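Le parrainage d'accueil reprend en octobre : rencontrer, entretenir, retrouver 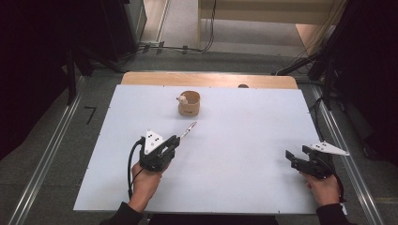 La Maison des habitants de Traslow ouvre les inscriptions au programme de parrainage d'accueil, qui met en relation des personnes récemment installées dans la commune avec des résidents de longue date. Cette nouvelle session débutera en octobre et s'étendra jusqu'au printemps. Elle s'adresse à tout adulte, sans condition d'âge, de situation familiale ou d'ancienneté dans le quartier.

Le programme est né d'un constat partagé par les services de la Maison et par l'association Vimadus, partenaire de l'action depuis l'origine. Lorsqu'une personne change de ville pour un emploi, une formation ou un rapprochement familial, les démarches pratiques sont en général bien accompagnées. Les relations personnelles le sont beaucoup moins. Plusieurs participants de la session précédente ont indiqué avoir passé leurs premiers mois à Traslow sans recevoir une seule invitation, alors même qu'ils entretenaient des rapports cordiaux avec leurs collègues et leurs voisins de palier.

Chaque binôme réunit un arrivant et un résident. Les deux personnes s'engagent à se voir au moins 2 fois par mois, pour une durée et dans un lieu qu'elles fixent librement : promenade, repas, marché, séance de cinéma, aide à la découverte des lignes de bus. Aucun compte rendu n'est demandé. Un entretien préalable, conduit par Abena Mensah, responsable de la vie sociale, permet de préciser les disponibilités et les centres d'intérêt de chacun. Les binômes sont ensuite proposés, et chaque participant demeure libre de demander un changement au terme du premier mois.

La session précédente a réuni 28 binômes. À sa clôture, 12 d'entre eux ont fait savoir qu'ils continuaient à se rencontrer en dehors de tout cadre. D'autres ont préféré s'en tenir à la durée prévue et en ont gardé un souvenir favorable. La Maison n'attend pas des participants qu'ils deviennent amis ; elle leur demande de la régularité, de la ponctualité et le respect de la parole donnée quant aux rendez-vous.

Dans son intervention lors de la réunion de bilan, Korkor Aryee, marraine pour la deuxième année, est revenue sur la question de la durée. « Les premières rencontres se passent presque toujours bien, parce que l'on a tout à se raconter. C'est au troisième mois que l'on doit faire un effort, quand le travail reprend le dessus et que l'on repousse d'une semaine, puis d'une autre. Avec ma filleule, nous avons gardé le même créneau, le samedi à dix heures, et nous ne l'avons déplacé qu'en cas de maladie. »

Cette observation a conduit l'équipe à modifier l'organisation. Un temps collectif sera désormais proposé à mi-parcours, salle Haldane, afin que les binômes qui se sont perdus de vue puissent reprendre contact sans gêne. Un second atelier, intitulé « Retrouver un ami », sera ouvert à l'ensemble des adhérents, qu'ils participent ou non au parrainage. Il portera sur les amitiés anciennes interrompues par un déménagement, une naissance, un deuil ou un désaccord, et sur la manière d'écrire une première lettre après plusieurs années de silence. Les places y étant limitées, l'inscription préalable est obligatoire.

Par ailleurs, la fondation Niveleck a accordé au programme une subvention de 1000 euros. Cette somme sera consacrée aux frais de transport des participants qui résident hors du centre, ainsi qu'à la collation du temps collectif. La Maison remercie la fondation de son soutien.

Les personnes intéressées sont invitées à retirer un formulaire à l'accueil ou à le demander par courrier. Il convient d'y préciser les jours de disponibilité, les langues parlées et, le cas échéant, les besoins liés à la mobilité. Les anciens participants qui souhaitent s'engager de nouveau n'ont pas à repasser l'entretien, mais doivent confirmer leur inscription par écrit.

Contact : Abena Mensah, service de la vie sociale, Maison des habitants de Traslow. Permanence le samedi matin, de neuf heures à midi.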